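Fruit, basket, rack — gallery

Posted July 19, 2021

Quick upload, captions done in one sitting over a sandwich so forgive the typos. This is the desk corner of the Lougher room. Not much on it. A yellow basket, some fruit, a black wire rack. White desk under it.

Full set is 64 pictures and most of those are near enough the same one. Two here. The rest are on the shared drive under Gareck, in the March folder (yes, wrong month, no, I haven't moved them).

Few bits people keep emailing about, so they're here once and for all:

Desk is the Mikley one, bought second hand, 40 pounds and a long drive. Height is fine for standing work, bit tall if you want to sit.

Basket — no idea where it came from orginally. Kitchen drawer, I think. Washes well. If you're buying one get shallow, deep ones swallow the fruit and you end up tipping everything out to find the thing at the bottom.

Fruit is real. Gets swapped when it goes soft. Bananas last less time than you'd hope in that room, afternoon sun comes straight in.

1. The desk, side on

Banana still out on the desktop, basket towards the back left, black wire rack standing up there too. Look at the front edge and you'll spot the step in it, handy for remembering which way round the desk goes. Bit of red string tied on the nearer foot. Wooden floor, which marks if you drag the desk, so lift it.

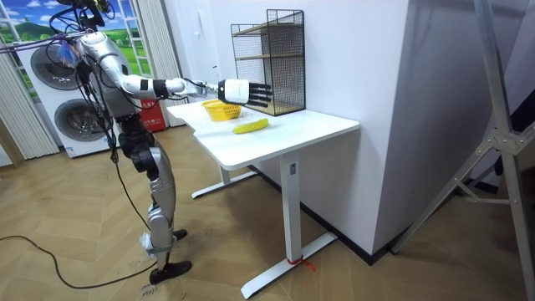 2. Over the basket

Closer in. Banana held level above the basket, and a round red fruit already in there (apple, I'd say), nice shine on it. Wavy rim on the basket shows up well from here, and the little handle loop at the back. Rack behind.

On order: heavy round things first, banana on top. Do it the other way and the banana bruises, and then it's brown by the next morning and somebody has to eat it. Usually me. Lay it across, don't stand it up, the curve will sit on the rim if the basket's small and then it slides off when you pick the lot up.

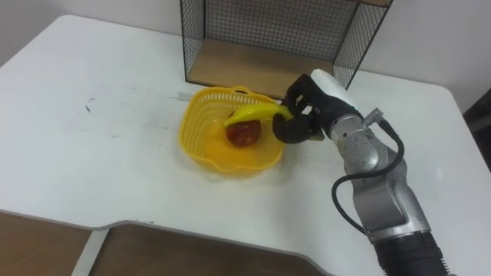 Sizes and odds and ends

Rack came from the Irex shop, 23 pounds, it was the last one on the shelf. Fine square mesh, good for light stuff. Wouldn't put tins in it. Crumbs collect on the wooden shelves, so wipe them or you get ants, ask how I know.

Leave a hand's width between basket and rack if your desk allows. We started with them touching and kept catching knuckles on the wire.

Desk gets wiped down at the end of the day, damp cloth then dry. Banana leaves a sticky patch if it's been sat a while and white shows everything.

Clearing the whole desk and laying it out again takes some 20 minutes if you do the rack as well, a lot less if it's only the fruit.

Still to come: the cupboard shelves, the sink end, and the drawer nobody's sorted since we moved in. Will add them to this page when I've got them off the card. If you want any of these bigger, ask and say which number, dont just say "the banana one".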